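The year I gave up on the big shop

I used to do one enormous grocery run a month. Two carts, almost 100 items, a receipt as long as my arm, and then a week of watching the spinach turn to soup. My mother did it that way, so I did too!

Then last May I moved to Fletivside, where the nearest store is Cornano, a corner place the size of my old garage. No carts at all – you get a basket and you like it.
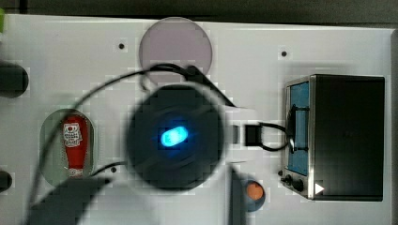 By Jolien Van den Broek
22 December 2022

So now I go most evenings, on foot, and buy whatever supper needs (plus a bar of chocolate, let's be fair). I spend 54 dollars in a normal week, and I know the price of leeks by heart. I've also learned to cook with what's there. If they're out of cream, we have it with mustard.

My sister thinks I'm wasting my evenings. Maybe! But the walk is nice, even in sleet, and I haven't thrown out a bag of spinach since the summer.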